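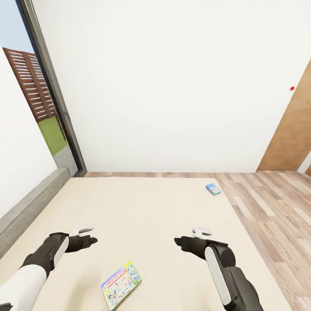 Levon planning view: two arms, a Monopoly box between them and a small blue box farther back.

Levon is our two-arm motion planner, and we love working on it! You give it a simulated room and a target, and it plans both arms together, so neither one has to sit parked while the other moves. Release 3 checks 200 candidate paths per request — double-click any of them to scrub through it joint by joint. Small flat boxes get their own grasp sampler (finally!), with approach angle and finger clearance set per object.
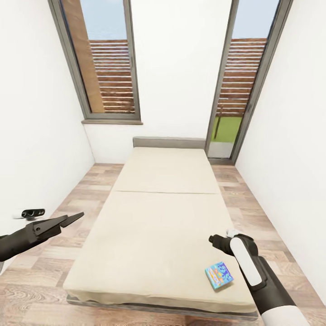 Hubert Sobczak writes that the clearance setting is the one he changes most, and that he'd like to save it per scene as well. Saved scene profiles are on our list for May.

Runs on Linux. Scene files from Hesix open directly.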